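Keeping the Plodura Table Cell in Working Order
Project report, spring group

January
By Jhair Bedoya and Natália Říha

14 shares · 3 comments

Summary

The Plodura cell is one robot arm with a two-finger gripper, fixed next to a white table, with one small camera at the wrist and others looking down at the table. It was in use by other students before we received it. The task of our project was to bring the cell back to a known state, to write down how this state looks, and to prepare a maintenance routine that the next group can follow without asking us. We did not write any new motion software. Where we changed a setting, the old value is in the logbook.

1. State of the cell at the beginning

The arm itself moved well. We ran all joints slowly through their range with the gripper empty and heard no noise that worried us. The problems were in the smaller things. The gripper did not close fully on thin objects. The wrist camera picture moved a little to the side each time the arm stopped hard. The gripper cable was held with one old tie, and in certain poses it pulled on its connector.

There was also no document that said which pose is the home pose. We found three saved poses with the names "home", "home2" and "home_new". We kept the last one, which keeps the wrist away from the table in case somebody leaves a tall object standing. The other two are deleted from the menu, but their joint values are copied in the logbook.

2. Gripper

We removed the fingers and cleaned them with a dry cloth first, then with a little alcohol. On one finger the mounting screw was loose by almost half a turn. After we tightened both sides, the fingers met evenly along the tips, and the closing problem became much smaller. What was left of it came from the zero position. The zero had been taught with dirt between the fingers, so the controller believed that the gripper was closed too early. We taught it again with clean fingers.

The order of the work is important here. Tighten, clean, and only then teach the zero. We did it the wrong way the first time and had to repeat everything.

For the grip force we made a simple test with the soft toy food. The controller has a force scale without units. At 90 the soft pieces were pressed so much that they turned in the fingers. At 62 they were held and could be lifted, and the light bowls could be held by the rim too. We left the value at 62. The ketchup bottle is heavier and smooth, and we do not claim that this value is good for it in every position. Natália prefers to raise the force only for the bottle, Jhair prefers to change the grasp point. This question stays open for the next group.

3. Cables

This part took most of our time. The cables must be long enough for the full turn of the wrist, but each extra piece of length becomes a loop that lies on the table and can catch a cup. We tried a short routing first. It looked very clean, and it pulled at the connector as soon as the wrist turned with the arm stretched.

In the present routing the gripper cable makes a free loop over the wrist and then goes down toward the base. We measured the loop with the wrist in the home pose: 160 mm from the wrist housing to the top of the bend. If the loop is shorter than this, the tie has moved and must be set back. The ties are Grundora hook ties, which can be opened by hand. Please do not replace them with plastic ties, we had to cut three of those very near to the cable.

We know that some cable still lies on the table surface. A small object can end up touching it or lying between the cables. For this reason the check before each run includes looking at the lower side of the table, where the cables come down.

4. Wrist camera

The camera bracket is a Minolard part with two small screws. One of them did not hold anymore. We put a new screw of the same size with a drop of removable thread glue, and marked both heads with a paint line, so a turn can be noticed without a tool.

After this the view stayed the same between stops. While the arm moves, the wrist picture is still blurred, most of all for things near to the lens. We first believed it was the focus and lost an afternoon on it. The focus was correct. For checking the bracket one should always wait until the arm stands still.

5. Table

The table top has small holes, and we had the idea to use them for fixing a calibration plate. They are not at regular distances, so we left the idea. The surface must be wiped before a session. Objects are put apart from each other, with the larger ones (colander, plate) placed first and the toy food after.

6. Check before each session

— Press the emergency stop and release it again.
— Look at the light ring on the joint. We work only when it is blue.
— Move to home and measure the cable loop.
— Check the paint lines on the camera bracket.
— Open and close the gripper 2 times without an object.
— Wipe the fingers, then the table.
— Look for small things under or between the cables.
— Write name and time in the logbook, also when everything was fine.

The finger screws are checked each month with the small torque key from the gray drawer. 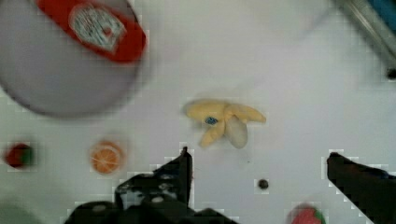
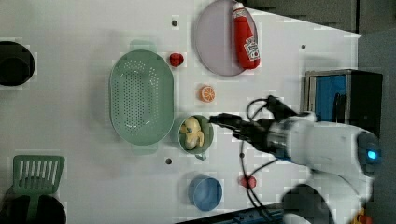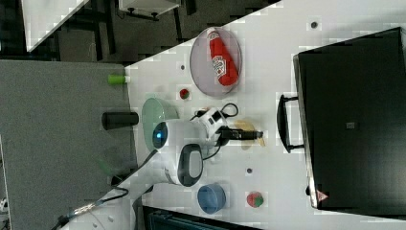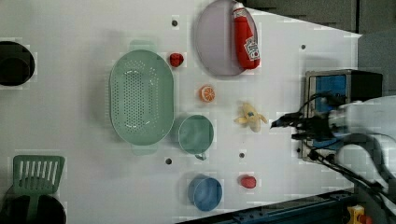
Robotics Maintenance Group · Department of Applied Automation · Ahuja Building

7. What remains

The grasp of the bottle was discussed in section 2. In two of the overhead pictures it lies on the right part of the plate with the cap toward the upper edge, and this is the position where we made our lifting tests. It would be useful to test it also lying directly on the table, where the fingers have less space under it.

The second point is the cable between the wrist and the base. A holder on the middle segment of the arm could take up a part of the length, but it must not press on the housing. Jhair has a drawing for such a holder. It was not printed before the end of the project, and the file is in the shared folder under "cable_clip", together with the old joint values and the photographed pages of the logbook.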